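Ticket: Bodano pick-and-place kit, gripper does not confirm release
Product: Bodano starter kit with two-finger gripper
Supplier support desk: Desthorpe
Opened by: Prollau training workshop
Status: Waiting for customer
Priority: Normal

Message 1, from customer

Good morning,

we have the Bodano kit on trial since July and we must decide soon if we will buy it. In general we are satisfied with the arm. Our problem is with the sorting task which is delivered in the Toom software, the one where the cubes go into a basket.

The program stops from time to time after the step "release part". The display shows code 207 and the text "gripper state not confirmed". The arm then stays where it is and waits. If I press Resume, it continues normally. If I press nothing, it waits without limit, so we can not let it work during the lunch break.

What I have checked already:

The emergency stop is released and the safety circuit is fine.
The air is not a subject, our gripper is the electric type.
I have restarted the controller, first by the menu and then by the main switch.
I have loaded the delivered task again without my own changes. Same result.
The plug at the wrist is tight. I took it out, looked at the pins and put it back.

The log counter says 2,969 cycles for the gripper, and code 207 is written 33 times. I do not see a rule in it. It happens with each colour of cube.

Please tell me which settings you need.

Kind regards
Prollau training workshop

Message 2, from Desthorpe support

Hello and thank you for the clear list.

Code 207 is given when the fingers do not report their target width inside the allowed time. Could you please send the following:

1. The gripper page of the settings (opening width, speed, force, confirm time).
2. Some pictures of the cell with the task, with gripper open and gripper closed, so we can check the mounting and the cables.
3. The version of the Toom software.

Please do not change the force until we have seen the values.

Message 3, from customer

Hello,

thank you for the quick answer. The values are:

Opening width: maximum
Speed: 100 %
Force: medium
Confirm time: 0.2 s
Toom version: the one from delivery, we made no update

The pictures of the cell:
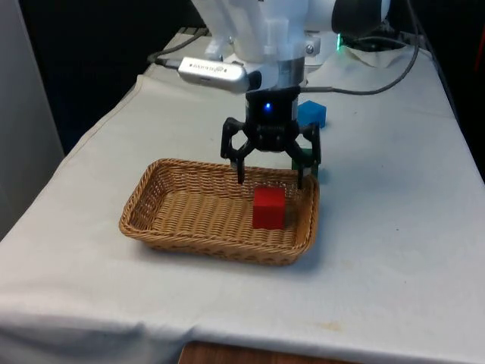
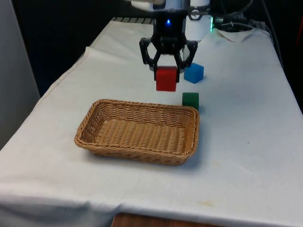
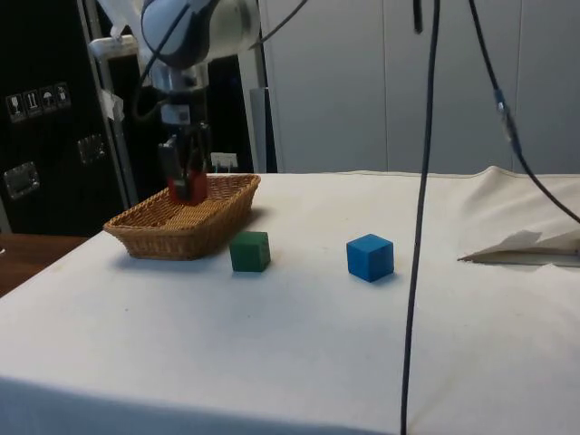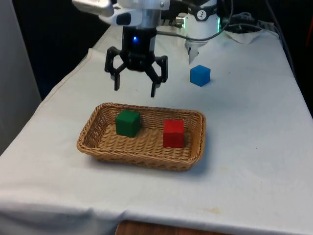
Questions from our side

a) Is the basket a problem? We use a woven one and not the plastic tray from the manual. I have taught the release point new for it, a little higher.

b) Can the cable at the wrist pull on the plug when the arm turns? I fixed it with more slack last week, but the code came again on the same afternoon.

c) If the gripper must go back to you, do we get another one for the time of the repair? The trial period continues to run and this is important for our decision.

Message 4, from Desthorpe support

Hello,

thank you, this is helpful. In your pictures the gripper has its blue light on, both with a red cube between the fingers and with the fingers open, so it has power in these positions.

To a): the basket is no problem for code 207. The gripper does not know what is under it. Only take care that the fingers do not touch the rim when they open.

To b): possible, but I would look first at the confirm time. 0.2 s is too short for the full opening width. Please do these steps in this order:

1. Stop the task and go to Settings, Gripper, Advanced.
2. Set the confirm time to 0.7 s. Leave speed and force as they are.
3. Save, and switch the controller off for one minute.
4. Run the task for 7 hours with the log on.
5. Send us the log file, also if there was no stop.

If code 207 comes again, please move the wrist slowly by hand guiding through its full turn and look if the gripper light goes off for a moment. In this case it is the cable and we send you a new one.

To c): yes, a replacement gripper is included in the trial. The days without a working gripper are added to the end of the period.

Message 5, from customer

Hello,

I have set 0.7 s and started the run this morning at 8:15. Until now there is no stop. I will send the log file when the run is finished. Please leave the ticket open.

One small remark for the manual: the confirm time is explained only in the chapter about the vacuum gripper. I did not look there, as we do not have one.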